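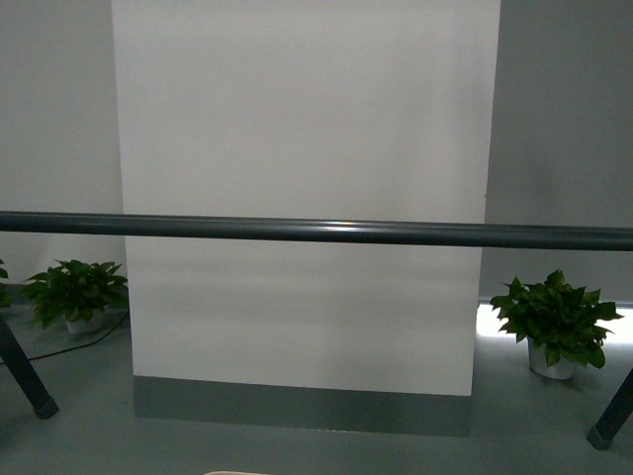 Mengal Wall Base, Blue-Gray
Sold by Skukcombe

Wide baseboard band for walls and square pillars. The muted color sits well with gray floors and white or light gray paint. Wipe clean with a damp cloth and mild soap.

Height: 128 mm
Length: 3000 mm
Pieces per carton: 18
Item no. 984

Cut with a fine-tooth saw. Adhesive is sold separately. Let the pieces rest in the room overnight before fitting.

For samples, write to Dong-geon Shin at our Pukesthorpe counter.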